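Skakberg – simulierte Greifbeispiele, Arm an der Küchentheke
LIESMICH zum Datensatz, Stand September 21, 2019

Kurzfassung
Gerenderte Episoden aus der Simulation, keine Fotos. Ein Arm mit Parallelgreifer, eine lange Theke, wechselnde Gegenstände. Gedacht als Trainingsmaterial für Imitationslernen, nicht als Benchmark. Wer Zahlen vergleichen will, bitte Ateck nehmen, da sind die Startposen fest.

Umfang
146 Episoden, alle von Hand teleoperiert. Davon 13 als Validierung abgetrennt, Liste liegt in split/val.txt. Testteil gibt es keinen. Bildrate und Auflösung stehen pro Episode in der meta-Datei, nicht überall gleich (Umstellung im Juni, alte Episoden wurden nicht neu gerendert).

Ordner
episoden/ – je Episode ein Unterordner, fortlaufend nummeriert, Lücken sind Absicht
episoden/*/bilder – Farbbilder
episoden/*/tiefe – Tiefenbilder, 16 Bit, Millimeter
episoden/*/zustand.csv – Gelenkwinkel, Greiferöffnung, Zeitstempel
episoden/*/meta.json – Szene, Seed, Operator, Aufgabentext
split/ – Trainings- und Validierungsliste
werkzeug/ – Konverter nach Akpan-Format, Prüfskript

Aufnahme
Teleoperation mit 3D-Maus, zwei Operatoren (Gilmar Queiroz, Hằng Bạch). Aufgabentext kommt vor dem Start aus einer Vorlage, wird nachher nicht mehr geändert. Operator sieht nur die Kamerabilder, keine Objektposen. Abbruch nach Zeitlimit zählt als Fehlversuch und bleibt drin, Feld "erfolg" steht dann auf false. Bitte nicht einfach wegfiltern, wir brauchen die Fehlversuche für den Erfolgsklassifikator.

Gegenstände werden beim Reset zufällig gesetzt und dürfen sich überlappen. Physik läuft danach kurz leer, erst dann beginnt die Aufzeichnung. Bei manchen Seeds reicht die Zeit nicht und es rutscht noch was nach – im Zweifel die ersten 9 Bilder verwerfen. 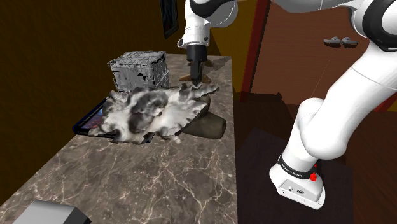
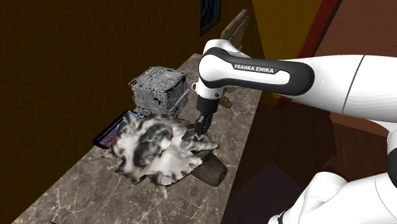

Verdeckung ist das eigentliche Thema von diesem Datensatz. Die Objektmasken stammen aus dem Renderer und zählen nur sichtbare Pixel, die amodalen Masken haben wir bisher nicht exportiert. Ein Gegenstand wie das Tablet, das unter dem weiß-dunkel gefleckten Teil nur halb hervorschaut, bekommt also eine kleine Maske und einen Schwerpunkt, der ziemlich daneben liegt. Dasselbe beim dunkelbraunen Zylinder gleich daneben. Wer daraus Greifpunkte ableitet, landet am Rand. Besser die Posen aus objekte.json nehmen, falls vorhanden.

Annotationen
Phasen pro Episode: Anfahrt, Kontakt, Anheben, Ablage. Grenzen hat Hằng gesetzt, Gilmar hat gegengelesen. Kontaktbeginn ist Auslegungssache, wir nehmen das erste Bild mit Kontaktkraft über der Schwelle, auch wenn es optisch noch nach Luft dazwischen aussieht. Schwelle steht in werkzeug/phasen.cfg.
Objektnamen sind grob gehalten und teils falsch benannt. "Rolle" und "Becher" z.B. wurden nicht sauber getrennt, kommt in v2 vielleicht.

Bekannte Probleme
- 11 Episoden ohne Tiefe, Export abgestürtzt, Nummern in werkzeug/luecken.txt
- Greiferöffnung in den ältesten Episoden in Metern, sonst normiert auf 0 bis 1. Der Konverter fängt das ab, wer die CSV direkt liest muss selber aufpassen
- Bildschirminhalte und gerahmte Bilder sind einfache Texturen, nicht als Label verwenden
- Arm verdeckt in der Seitenansicht gern einen großen Teil vom Hintergrund, Hintergrundmaske dort unbrauchbar
- Dünne, verknitterte Meshes durchdringen sich manchmal mit dem, worauf sie liegen. Kollisionskörper sind konvex angenähert, das sieht man
- Zeitstempel sind Simulationszeit, nicht Wanduhr

Wofür nicht
Kein Transfer auf echte Hardware getestet. Reibwerte sind geschätzt, Kraftwerte also bitte nur relativ lesen. Für Navigation oder Raumverständnis zu wenig Abwechslung, die Räume wiederholen sich.

Laden
python werkzeug/konvert.py --ein episoden --aus ziel --format akpan
Danach werkzeug/pruefen.py auf den Zielordner laufen lassen. Warnungen zu fehlender Tiefe sind ok, alles andere bitte melden. Unter Restar geht der Import direkt, ohne Konverter, dort aber die Bildreihenfolge prüfen (sortiert nach Name statt nach Zeit).

Änderungen
v1.1 Phasengrenzen nachgezogen, doppelte Seeds raus
v1.0 erste Fassung intern

Rückfragen an Gilmar, zu den Annotationen an Hằng. Bei Fehlern Episodennummer und Seed mitschicken, one Seed können wir die Szene nicht nachstellen.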